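The Sonda carts and the covered walk: your questions, answered

Thank you to everyone who wrote in, stopped us in the corridor or left a note at the front desk after the November incident. We have tried to gather up what people asked most often and answer it properly, even where the answer is a bit embarrassing for us. If yours is missing, please do send it along and we will add it.

What happened, in plain words?

One of our two Sonda delivery carts was taking linen and mail down the covered walk toward Wernley Hall a little after 3 in the afternoon. It slowed down, stopped, swung left as though it were going around something, and put its front left wheel up on the edging beside the lawn. It then tipped onto its side. There was nothing in its way. The linen needed another trip through the wash, and one side panel on the cart was cracked right across.

Was anyone hurt?

No, we are very glad to say. Sugeng Mangundap was walking some distance behind it and pressed the red stop button before going anywhere near the wheels, exactly as he should have. The cart weighs 36 kilos empty, and that is plenty to land on a foot, so we have treated this as seriously as if someone had been standing next to it.

Why did it swerve if the path was clear?

It was shadows, in the end. The cart steers partly by its forward camera and partly by a distance sensor mounted low on the front. On bright afternoons the trees put dark shapes across the paving, and the software had started treating the darkest of them as solid objects. Normally the distance sensor would overrule the camera and say there is nothing there. On this cart the sensor's connector had worked itself loose, and the software carried on with the camera alone when it should have come to a halt and called for help. So there were really two faults, one on top of the other, and it is the second that bothers us more.

Where on the route does this happen?

Almost entirely on the covered walk, in the stretches where the roof does not shade the whole width of the paving. Indoors the carts have behaved very well. 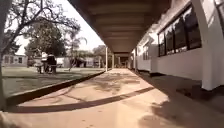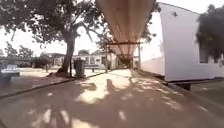

The covered walk, with tree shadows on the paving.

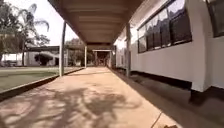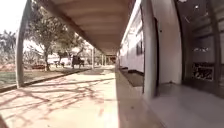

Had there been any warning signs?

Yes, and we should have caught them. Poonam Rastogi went back through the logs for us, which took her the better part of a week, and out of 1,135 trips she found 49 where a cart had stopped or slowed down for no good reason. Of those, 22 were on sunny afternoons along the walk. Each one had cleared itself within a few seconds, so no alert was ever sent, and the people who saw it happen mostly supposed the cart was being polite to a squirrel. (We had several reports of polite carts. They are much funnier to read now than they were in November.)

What has been changed?

The loose connector has been replaced on that cart, and on the other one too, with a locking kind. Devendra Shukla has also rewritten the rule for a missing sensor: if the distance readings drop out for even a moment, the cart stops where it is, sounds its chime and waits for a person. It no longer steers around anything on the camera's word alone. We have widened the strip along the edging that the carts must keep out of, and every unexplained stop is now sent to the maintenance desk.

Did you think about just cutting back the trees?

A few of you asked this, and a few more asked us please not to! The trees are staying. Shade is welcome to everybody who uses that walk on foot, and a cart that can't cope with a shadow is ours to fix.

Are the carts running outdoors again?

One is, in the mornings only, with somebody walking alongside. Osamu Ichikawa from Tiongson, the firm that services them, is coming back to go over the afternoon trials with us before we let either one out alone. Until then, afternoon deliveries to Wernley Hall go by hand trolley, and may be a little late – please be kind to whoever is pushing it.

What should I do if I see a cart behaving oddly?

Give it room first of all, and stay off the side it is turning toward. If you can reach the red button on top without stepping in front of the wheels, press it. Please don't try to lift a cart that has tipped, even if it looks easy. Then call the maintenance desk at Astholm House and tell them where it is and what the light on top was doing. You won't get in trouble for stopping a cart that turns out to be fine.

Who do I talk to about something damaged in the spill?

Girish Saxena is looking after claims. Three parcels have been sorted out already, and there is still one unlabeled box of paperbacks on the shelf behind his desk, a little bent at the corners, waiting for its owner.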